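Pikton 玩具外借处通讯：小件玩具的袋、筐、垫
2022年6月27日

本期器具栏目讨论小件玩具的周转容器。内容适用于球类、小块塑料件和短毛绒玩偶，不适用于拼图、带电池的玩具以及木制轨道。后几类的存放要求与12月那一期相同，没有改动，此处不再重复。

外借处目前有两种容器并行使用。借出时用带提手的塑料袋，由借用人带走并带回；在库时用带孔的塑料筐，放在架上。两种容器之间的转移在整理台上完成，台面前部铺垫子。整理台、袋和筐本身都不复杂，问题多出在转移的环节：小件留在袋底、球滚落到台下、玩偶未经检查就与硬质件一同入筐。以下按流程顺序说明。

一、袋

塑料袋的优点是轻、可折叠、不占架位，缺点是不透气，且没有固定形状。袋子放在台上以后会自行塌下去，袋口合拢，里面的小件被褶皱夹住。整理时如果只从袋口往里看，靠近底角的件很容易漏掉。

现行做法是先把袋平放，把提手向台面中央摊开，再从底部向袋口方向推，让内容物自行移到开口处。取完以后把袋翻面，用手掌从底边捋到袋口，确认没有硬物，然后才能折叠。不要提起袋底直接倾倒，球会弹离台面，小件会散到垫子以外。

袋子的更换标准有以下几项，符合其中任意一项即停用：提手根部变白或拉长；底缝可以透光；内壁有擦不掉的黏性残留；有持续的气味。停用的袋子不再装玩具，也不要改作垃圾袋放在整理台附近，以免与待整理的袋混淆。

潮湿的件不得封在袋里过夜。归还时若袋内壁有水珠，先取出全部内容物，袋口朝下挂在杆上晾，玩具另行处理。

二、筐

在库容器统一改用带孔的塑料筐。编号沿用 Lerneck 系列，即原先架上标签写有“L”的一组。选用带孔筐的依据是通风和可视：从侧面就能判断筐内有没有东西，不必取下来逐个翻看；筐底不易积灰，冲洗后沥水较快。

孔径是选筐时首先要核对的项目。孔径必须小于所装物件的最小截面，否则件会从孔中掉出，或者卡在孔内，取出时划伤边缘。核对的方法是拿该组里最细的一件，从各个方向试着穿孔，任何一个方向能穿过就换筐。细长件尤其要注意，它们平放时看不出问题，竖起来就会滑出去。

球类对筐的要求较低，几乎所有规格都能装，但球会滚向筐的一端，使重心偏移。装球的筐在台面上应放平，在架上应使长边与架板前沿平行。球不要堆到超过筐沿的高度。软球放在下层会被压出平面，存放时间长了不易复原，因此软球与硬球分筐，软球只放一层。

筐的边角和孔缘每次清洗后用指腹检查一遍。有毛刺的用细砂纸打磨，打磨后再洗一次。出现裂纹的筐直接报废，不做粘补，因为胶层在孔缘处很难铺匀，干后会形成新的硬边。

三、垫

台面前部使用印花垫，后部留出素色台面。前部用于放置待检查的件，后部用于放袋和筐。这样划分以后，件在垫上不易滑动，筐在硬台面上也便于调整角度。

垫子的花纹对查找小件有影响。浅底淡花的垫对红、黄、蓝一类饱和度高的塑料件没有妨碍，对白色或浅绿色的件则不够清楚，后者建议换用深色素垫。垫子表面若有翘边，应及时压平或裁掉，翘边下面是小件最常见的藏匿位置。

垫子每次整理结束后擦拭，先干后湿。先干擦是为了去掉毛绒纤维，直接湿擦会使纤维结成团，粘在纹理里。湿擦用拧干的布，不喷洒液体到垫面上。

四、转移顺序

标准布置为：袋在后部一侧，筐在后部另一侧，中间留空作为移动通道，玩偶单独放在前部垫上，待检查后另行归位。先装硬质件和球，玩偶留到最后。球直接从袋移入筐，中途不在台面停放。

整理台背后和两侧有围挡时，球的滚落方向只剩前侧，操作者应把前侧作为重点。没有围挡的台面可以临时用卷起的毛巾挡住边沿。印花墙面或花色较重的围挡不影响操作，但掉在围挡根部的小件不易辨认，收尾时应沿墙根检查一遍。

下图中筐内已有球，塑料袋放在台面后部，玩偶躺在垫上，左后方袋旁还露出一小块黄色的件。 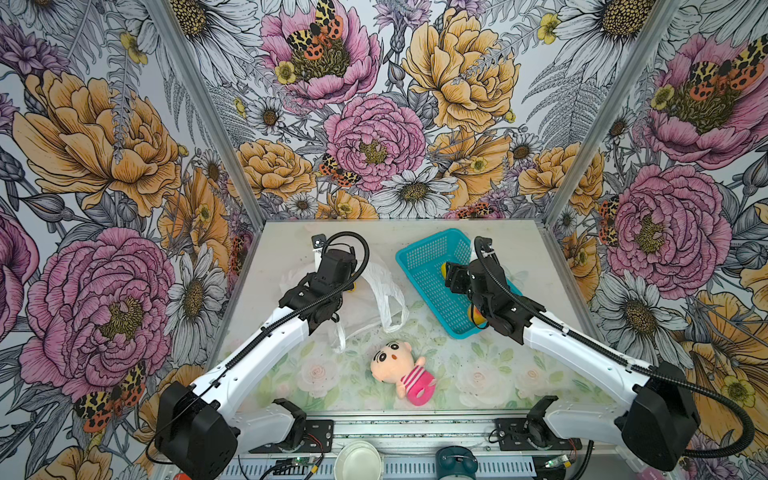 有读者来信提出不同意见，认为袋和筐不必分开：既然最后都要上架，借出时连筐一起带走，归还时连筐一起收回，转移这一步就可以取消，漏件的问题也随之消失。来信还提到，家里的孩子更愿意往敞口的筐里放东西，袋口软塌，孩子往往放到一半就不放了，剩下的散在地上。

编者答复如下。连筐借出的办法在 Harries 分点试行过，共投入100个筐。试行的好处与来信所说一致，归还时漏件减少，整理时间也缩短。停止试行的原因有几个。筐不能压缩，借用人步行或乘车携带不便；带孔的筐在途中会漏出细件；筐在各家之间流转，清洗量明显增加，而该分点的水槽一次放不下几个筐。试行结束时收回73个，其余的未能按期归还，补购费用由分点承担。因此目前仍维持袋出筐存的做法。

来信关于敞口容器的意见则予以采纳。自本期起，建议借用人在家里使用自备的敞口容器，箱、盆、筐均可，归还前再装袋。家用容器没有统一规格要求，满足以下条件即可：口部宽度大于最大一件玩具；高度不超过孩子坐着时的肩部；没有盖子，或者盖子可以完全取下。带铰链的盖不建议用于幼儿，关合时容易夹手。

五、毛绒玩偶的单独处理

玩偶不与球和塑料件同筐长期存放。毛绒表面会吸附塑料件上的灰，硬质件的棱角也会把绒面压出印痕。玩偶若有印花或条纹衣物，还应注意颜色迁移，粉色、红色织物在受潮后与浅色塑料接触，可能在塑料上留下难以去除的色斑。

检查玩偶时平放在垫上，按以下部位进行：头与身体的接缝；四肢根部；五官的固定方式，绣制的查线头，粘贴或镶嵌的查松动；衣物的下摆和袖口；背面的填充口。检查接缝时用两手拇指向两侧轻推，能看到填充物的即需修补。不要拉拽四肢来测试强度。

头部较大的玩偶重心偏上，竖放时会倒，颈部接缝长期受弯也容易变形。这类玩偶一律仰放，头下不垫物。架位不足时可以侧放，但每次盘存要换一次方向。

可水洗的玩偶装入 Grulleck 网袋清洗，一袋一件。洗后在网袋内挤压脱水，不拧。取出后整理绒面，平铺晾干，晾干后再检查一次接缝。中心部位是否干透，可以用手按压十余秒后感觉有无凉意，有凉意的继续晾。不能水洗的玩偶用略湿的布顺毛擦拭，擦后在通风处放置，当天不入架。

六、筐的清洗

筐在下列情况下清洗：内容物更换类别时；筐内出现可见污迹时；在架时间满一个季度时。步骤为先倒置拍打，去除干灰，再用软刷在温水中刷洗孔缘，由内向外刷。由外向内刷会把灰推进筐里，需要再冲一遍。刷完后清水冲净，倒扣在沥水架上。

筐不叠着晾。叠放时上下两层的底部贴合，孔被堵住，水留在夹层里。晾干以后可以叠放存储，但叠放前要取下标签夹，否则上层筐会倾斜，取用时容易连带掉落。

清洁剂使用中性的即可。带香味的产品不采用，气味会转移到软质玩具上。含研磨颗粒的产品也不采用，会使筐面发毛，以后更容易积灰。

七、标签与登记

筐上标签只写类别和架位，不写件数。件数记在登记册里，每次借还后更新。以前标签上同时写件数，更新不及时，造成标签与登记册不符，核对时反而需要重新清点。现登记册共有2,000条记录，其中旧格式的条目在下次盘存时逐条改写，在此之前两种格式都有效。

标签夹在筐的短边，字面朝外。不要把标签贴在筐壁上，孔面不平，胶贴不牢，撕下后的残胶也会粘住绒毛。塑料袋不贴标签，借出时在提手上系纸牌，归还后取下，纸牌随登记册归档，袋子重新折叠入盒。

发现有件但无法判断属于哪一组时，放入整理台旁的待认领盒，在盒内便条上写明发现位置。待认领的件保留15天，期满仍无人对上组别的，并入散件筐。散件筐的内容不单独外借，只作为补件使用。

八、常见差错

袋未捋底即折叠。后果是件随空袋入盒，下一位借用人拿到多余的件，上一组则登记为缺失。发现后两条记录都要更正，只改一条会在盘存时再次出错。

球类先倒在垫上再装筐。垫面虽有一定摩擦，但垫边与台面之间有高低差，球到了边缘会加速滚落。应直接入筐。

筐放得过于靠近台沿。筐在装入时会受到侧向推力，空筐较轻，更易移动。筐应放在台面后部，允许略微偏斜，但四角都要落在台面上。

玩偶压在袋上。袋受压后里面的小件更难移动，也容易误认为袋已取空。玩偶与袋之间应保持空隙。

九、适用范围与后续安排

以上做法适用于 Pikton 本部和 Harries 分点。两处台面尺寸不同，分点台面较窄，袋和筐可以改为前后放置，其余顺序不变。家庭使用时可以省略登记部分，容器和检查方法仍可参照。

下期器具栏目讨论拼图的分袋与补片，包括缺片的临时标记方式。对筐的孔径、垫的材质有具体测试结果的读者，可将规格和使用时间一并写明，投入本部入口处的信箱。只写品名而没有规格的来信无法用于比较，请尽量补充完整。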